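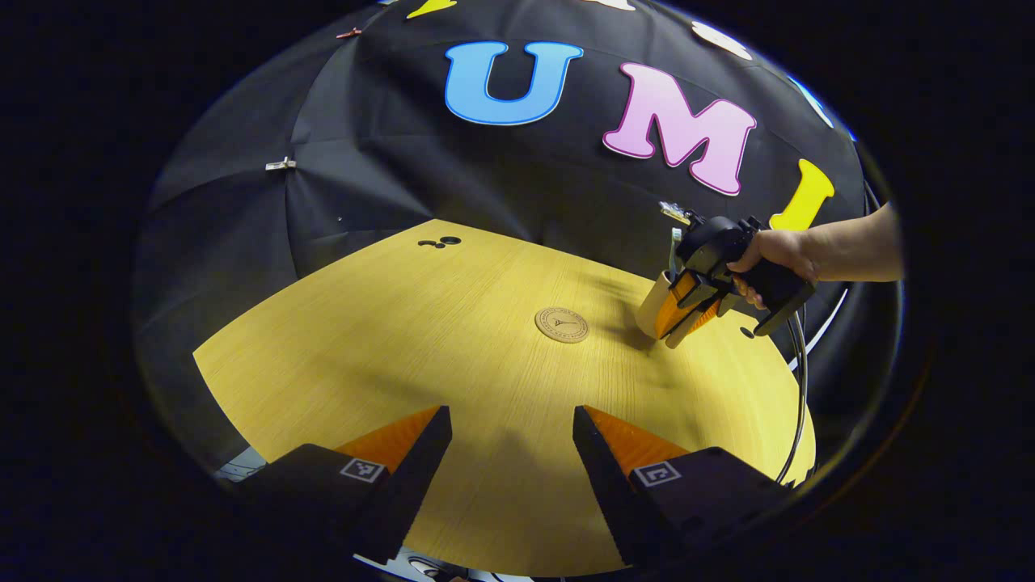

A coaster on the light wood table.

House Notes: Cups, Coasters and the Toothbrush Question

The spring mailing had a long piece on the boiler at Mösli, so this one is about smaller things. Several of you wrote after the last issue to ask what is supplied in the rooms now and what you should bring. A few of you also asked about the coasters. I'll take the coasters first.

When we took over the house outside Hastden, the kitchen drawer held a mixed lot of them. Some were cork, some were cardboard from bars, and a few were the kind people bring back from a trip and never use at home. I threw out the ones that had started to curl. The rest went around the house, and they have been moving from room to room ever since. The Eiffel Tower one is the favorite. It's round and tan with a dark ring at the edge, lettering inside the ring, and a little line drawing of the tower in the middle. Wendelin Ammann has asked twice if he can buy it. He can't, but he is welcome to use it.

Please do use them. The tables with the light wood tops are the ones that suffer. A hot mug leaves a pale ring, and a glass with ice leaves a dark one if it sits through the evening. The pale rings can often be brought down with a little oil and a soft cloth. The dark ones need sanding, and sanding takes the finish off with it, so then the whole top has to be done. Last winter I did two tops in the shed with the door open and my coat on, and I would like to skip it this year.

If you find a coaster has gone missing from your room, look on the windowsill in the hall. They collect there. I think people carry a cup out to look at the weather and then leave the coaster behind when they take the cup to the sink. There are always spares in the drawer under the bread box.

Some notes on cleaning them, for those who stay long enough to bother. Cork gets wiped with a damp cloth and stood on edge to dry. Cardboard can't be cleaned, so when it's done it goes in the stove basket. Anything with a printed picture should be kept out of the dishwater, including the Eiffel Tower.
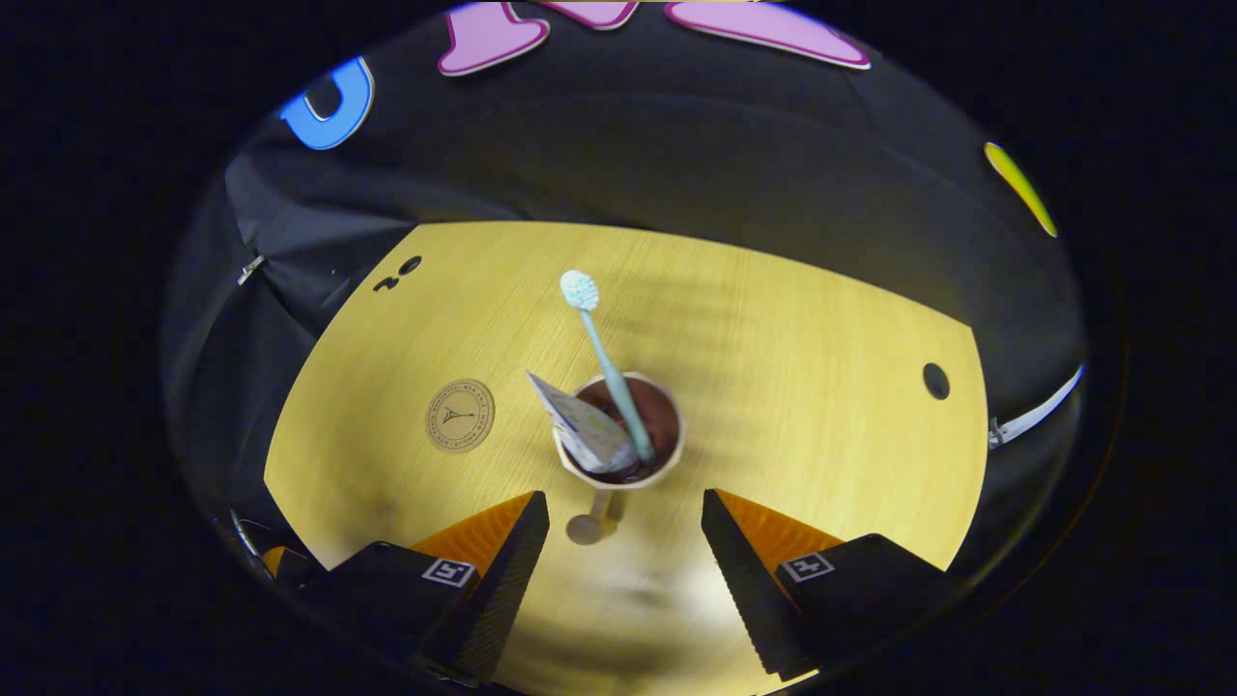

Reading time for this section: 3 minutes

Toothbrushes

A paper cup makes a decent toothbrush holder for a night or two. I've used one on every trip I can remember, and I see them in the rooms all the time. The trouble comes when a long-handled brush goes into a small cup. The handle leans on the rim, most of the weight is up at the bristle end, and an empty cup weighs next to nothing. One bump of the table and it's on the floor with the brush under the bed.

There are some ways around this. Put the brush in a mug from the kitchen, which is heavy enough to stay put. Or put a clean stone in the bottom of the paper cup. Notburga Berchtold does this and keeps a stone in her wash bag for the purpose. She showed it to me in the kitchen, a flat gray one from the river. I tried the same with a spoon, and the spoon fell out along with everything else.

Whatever you use, stand the brush with the bristles up and leave some air around it. Caps are fine for the journey. Once you are settled in your room, take the cap off. And change the cup when the bottom goes soft. The paper ones are sold in sleeves at the shop in Clemilport, and we keep a sleeve in the bathroom cabinet, second shelf, behind the soap.

A related matter is paper in the cup. People tuck things in next to the brush: a folded leaflet, a receipt, the bus times. I do it too. It keeps everything together, and you find it in the morning when you reach for the brush. But a wet handle drips down inside the cup, and I have thrown out quite a few lumps of what used to be a timetable. If it's something you need, put it under the coaster. There is also a hook by each door with a clip on it, put there for exactly this, and I don't believe I have seen one in use.

Where to keep it all

The bathroom shelf is narrow. It holds four cups if everyone is polite about it. When the house is full we have nine people using that shelf, so most of you will end up keeping your things in your room, on the table. That's fine with me. I'd only ask that you leave part of the table clear for whoever shares with you, and that you keep the cup away from the edge, especially in the rooms where the door opens toward the table.

The wash bags hanging on the bedposts are also fine. The ones left on the radiator are less fine. One of them had a bar of soap in it in February, and we were scraping for most of a morning.

What we supply: soap, paper cups, hand towels, one bath towel each, and coasters. What you bring: your own toothbrush and toothpaste, a washcloth if you use one, slippers. The floor upstairs is cold from October on. We do have two spare toothbrushes in their wrappers for people who forget, and you can ask me for one at any hour before ten at night. Please drop the price of it in the jar so I can replace it.

Things left behind

After the last full weekend I found three toothbrushes in the upstairs rooms. I can't mail toothbrushes. I have tried it, and the postage was more than the brush. They are kept for one week in the basket by the boot rack, and after that I use them on the taps and the tile grout. Phone chargers, glasses, books and anything knitted are kept until the owner turns up. There is one brown glove with a button at the wrist that has been here since before the new roof, and I would be glad to see it go home.

The shop

The shop in Clemilport has changed its hours again and now shuts at noon on Saturday. If you are coming up on the afternoon bus you will miss it, so pack what you need or get it at the station in Vallow before you change. The kiosk there has toothpaste in the small size and, most days, bread. It does not have paper cups. I asked.

Next mailing: bedding, and which of the windows can be opened without a second person holding the frame.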